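Skundano pour-over stand with drip tray
Reviewed by Eldana Weldu, 14 April 2023

I'd been making do with a plastic cone balanced on a mug for longer than I care to admit, so when my sister gave me the Skundano stand I was thrilled (and a bit worried about where on earth it would go!). It's a lovely shiny thing, all chrome, with a steel tray and a slotted grate to catch the drips, and I've used it every morning for 7 weeks now. 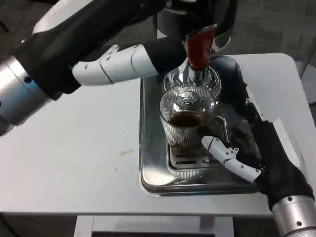

My one grumble is the polishing. Chrome shows every fingerprint, and I'm forever going round it with a tea towel before visitors come. The tray is much easier, just a rinse and a wipe, and the grate lifts out for a proper scrub. I use 15 grams of coffee for a small glass and pour slowly, which suits me very well at that hour of the day – though my husband, who likes his by the bucket, still gets out the old cafetière.

Four stars from me.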